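Open day at the Moncrieff building, Zutthorpe
2023-10-15

The bus from Farkevitz only runs every hour on Sundays, so I got to Zutthorpe well before the doors opened and stood outside with a few families and a man who had brought his own folding stool. Entry was free, but you had to sign up for a slot. Mine was for the robot teaching rooms on the second floor, which was the part I had come for. I went to the same open day last year and spent it in the machine shop, which I can recommend if you like lathes.

Groups were limited to 12 people. Ours was taken up by Theophilus Frimpong, who works on the project they call Ustine. He gave a short talk in the corridor before letting us in. The project is about teaching a two-armed robot everyday jobs by having a person drive it through them by remote control. Every run is recorded, and the recordings are used later to train the software. He said they had collected 1380 runs since August, and that a good share of those would be thrown out for being too slow or too clumsy.
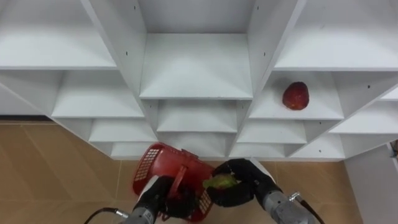 Fruit picking is the job they are working on this season. There is no orchard involved, only a set of white shelves and a red plastic basket, and the operator has to move fruit between the two using both arms. When I had a clear view, the left gripper was holding the basket by its handle, tipped to one side, and the right one had a green fruit just beside the opening. I took it for a lime. Frimpong said the tilt is up to the operator. Some people hold the basket level and lower the fruit in from the top, others turn the opening toward the other arm. Both kinds of run are kept, provided the fruit isn't dropped or squeezed.

The operator was Zdeňka Šindelář, who has been doing this for six months. She sat at a desk with her back half turned to us and wore a headset that shows her what the robot's head camera sees. She does two sessions a day with a long break between them. I asked her what was hardest and she said distance. You think you are over the shelf and you are still a hand's width short of it. New operators bump the front edges of the shelves all week, and then one day they mostly stop. She also said her shoulders hurt more than her eyes.

A boy in our group wanted to know if the robot could do it alone yet. Frimpong said sometimes, with fruit it has met before, and much less well when the fruit is put somewhere unusual. They change the layout between runs for that reason. An assistant has a printed sheet saying which fruit goes in which compartment, and she sets it out again by hand each time. Resetting took longer than I expected, almost as long as the run itself.

We were asked to stay behind a line of tape and keep our voices down, as the operators talk to the assistant during the work. Most of what I heard was "ready," "go" and "again." One run was stopped early because Šindelář didn't like how she had started it. She marked it as bad with a foot pedal and they reset the shelves.

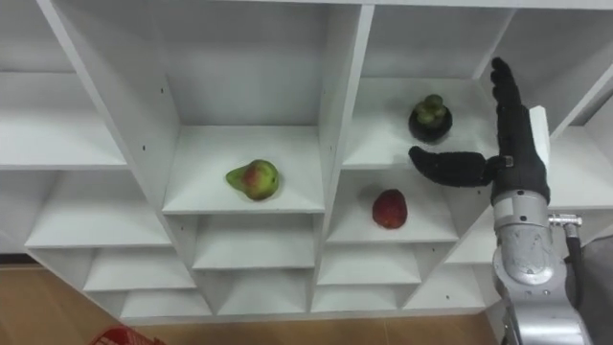
The open hand at the shelves, with a pear in the middle compartment and two more fruits to the right.

I had assumed the fingers would be bare metal or rubber. The hand is covered in something textured, like a knit glove, and I forgot to ask what it was made of. I did ask about the thumb, and was told that operators tend to forget about it. When they concentrate on the fingers the thumb drifts out, and if it is out too far it can knock a round fruit before they have a hold of it. Part of the training for new people is just opening and closing the hand for an afternoon.

After that we got a turn each at a practice station next door. It was a much simpler setup, one small arm and a foam block, and you moved the arm by holding a second arm of the same shape. I managed to pick up the block on my fourth try and then put it down on its edge, where it fell over. The woman after me did it first time. She said she was a dental hygienist.

The slot was an hour and ran over by ten minutes. Coffee was in the ground floor canteen, cash only, and the cake had gone by three. If you plan to go next year, sign up early for the second floor, and bring a sweater because the teaching rooms are kept cool. The last bus back to Farkevitz leaves at 6 from the stop across the road, not the one outside the gate.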